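Looking after blankets, throws and duvets

Last revised 07/10/2022

Most of the bedding questions we get at Plelodach are about sheets, and sheets are the easy part. You wash them hot, dry them and put them back. The layers on top cause more trouble. They are bulky, they take a long time to dry, and many people own a blanket that has never been washed because it will not fit in the machine.

These notes cover the top layers only: throws, blankets, duvets, pillows and the odd bedspread. There is a short section on the bedroom itself at the end. 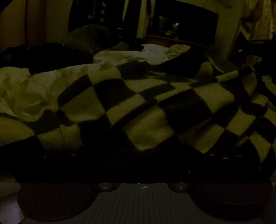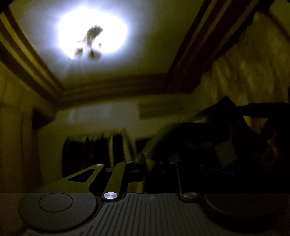
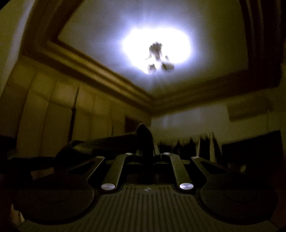

How often to wash

A throw that sits on the bed all day and gets sat on, slept under and climbed on by pets should be washed once a month. One that only comes out in cold weather can be washed twice a season, and always before it is put away. A duvet with a cover needs a wash once or twice a year. A duvet used without a cover needs it far more often, and it will wear out early.

Pillows are the item people forget. Wash them every 4 months if the label allows. Pillow protectors under the pillowcase are cheap and keep the worst of it off.

Between washes, turn the bedding back each morning and leave it for at least 15 minutes before making the bed. Sleeping puts moisture into the duvet and the mattress, and a bed made straight away holds it there.

Read the label first

The care label is usually sewn into a side seam near a corner. If it has been cut off, treat the blanket as if it were wool until you know better. A burn test on a single loose thread is often suggested, but it is a poor idea indoors and most blends give a confusing result.

A cross through the washtub means no washing at all. A hand in the washtub means hand wash only, although many modern machines have a wool programme gentle enough for the job. One bar under the tub means a reduced spin. A circle inside a square is about tumble drying, and the dots tell you the heat.

Fleece and other synthetics

Fleece is simple to wash and easy to spoil. Wash it at 30 degrees with a small amount of liquid detergent and no fabric softener. Softener coats the fibres, and after a few washes the pile goes flat and greasy to the touch. If you have already used it for years, run two washes with no detergent and a cup of white vinegar in the drawer, then go back to normal.

Shake the blanket outside before it goes in. Hair and crumbs that look harmless on the surface turn into grey bobbles once wet.

Keep fleece away from towels in the wash. The towels shed, the fleece collects it, and you will be picking lint off until Christmas.

Do not iron it. The pile melts at a lower temperature than you would expect and there is no putting it right.

Knitted throws

A knitted throw stretches under its own weight when wet, so the way you lift it matters more than the way you wash it. Put it in a large mesh bag or an old pillowcase tied at the neck. Wash cool, spin slowly, and carry it out in both arms like a sleeping child. Lay it flat on towels over a clothes airer or a clean floor, pull it gently back to shape, and turn it once it is dry on top.

Pegging it on a line by one edge will leave it long and narrow. If this has already happened, wet it again, press the sides together with your hands and dry it flat. It may take more than one go.

Snags should never be cut. Push the loop through to the back with a blunt darning needle or a crochet hook and ease the stitches on either side until the slack has gone.

Dark and light in the same fabric

Checks, stripes and blocks of strong contrast are the ones most likely to go wrong in the first few washes. Black dye in particular can wander into cream or white.

Before the first wash, dampen a white cotton cloth and press it hard on a dark area for a minute. If colour comes off, wash the blanket alone in cold water and put in two colour-catcher sheets. Take it out as soon as the programme ends. A good deal of staining happens after the wash, when a wet blanket is left folded on itself in the drum overnight.

If the pale parts have already picked up dye, do not tumble dry. Heat sets it. Wash again straight away, cold, with fresh sheets. Oxygen bleach is safe on most cottons and synthetics but should be kept off wool and silk. Chlorine bleach will take the dark colour out along with the stain.

Dry dark fabrics in the shade or inside out. A sunny window in August can fade one half of a folded throw in a few weeks.

Duvets

Measure before you start. A double duvet should fill no more than two thirds of the drum when dry. If you have to push the door shut with a knee, it needs a bigger machine. The launderette in Drurndale has large drums, as most do, and one trip there is cheaper than a new set of bearings.

Check the seams for small holes and mend them first. Use half your normal detergent and add an extra rinse. Drying takes several hours on a low heat. Stop every half hour to shake it and break up the clumps with your fingers, and put two clean tennis balls in with it. Feather duvets feel dry long before they are. Press a corner between your palms; if it feels cool in the middle, carry on.

A duvet that keeps sliding into a lump at the bottom of its cover needs ties. Sew a short length of cotton tape inside each corner of the cover and a small loop on each corner of the duvet. Ready-made clips do the same job, but they can be hard to sleep on. Watum sells a soft fabric version that we have found comfortable, though the larger size is fiddly to close.

Stains

Blood: cold water and salt, dabbed on and rinsed, then a normal wash. Never hot.

Tea and coffee: rinse from the back of the fabric, then dab with a little washing-up liquid.

Wax: let it harden, pick off what you can, then put brown paper on top and use a barely warm iron. On fleece, leave out the iron and put the throw in the freezer for an hour. The wax will crack away.

Ink: surgical spirit on a cotton bud, working from the outside in. Test a hidden corner first.

Putting them away

Everything should be clean and bone dry. Moths go for wool that has a trace of food or skin on it and mostly leave clean wool alone. Cotton bags are better than plastic ones for anything natural. Vacuum bags are fine for synthetics, but feather fillings can be slow to recover if they are squashed all winter.

Fold along different lines each time you store a blanket — thirds one year, quarters the next — and the creases will not become permanent. A cardboard label tied to each bag, with the size on it, saves opening all of them to find the single.

Storage boxes under the bed are handy if the floor is dry. Ours are the Ngubane slatted type, 66 cm long, which slide under most frames and let a bit of air in. Lift the lids every month or two and feel for damp.

The room itself

Dust falls on the bed from above, so clean from the top down. Light fittings first, with the power off and the bulbs cold, then the tops of wardrobes, then the walls. Use a dry microfibre cloth for fittings with a lot of small parts and leave the spray in the cupboard. Strip the bed after you have finished the high places, so that what comes down goes into the wash.

Keep the head of the bed a hand's width from an outside wall. Pillows pressed against cold plaster pick up damp, and mildew on a pillow cannot be washed out. Any cable running down near the bed should hang clear of the bedding, and plugs and adaptors should never be tucked under a pillow or blanket.

Open a window each morning, even in winter, for as long as it takes to have a wash and get dressed. Then make the bed.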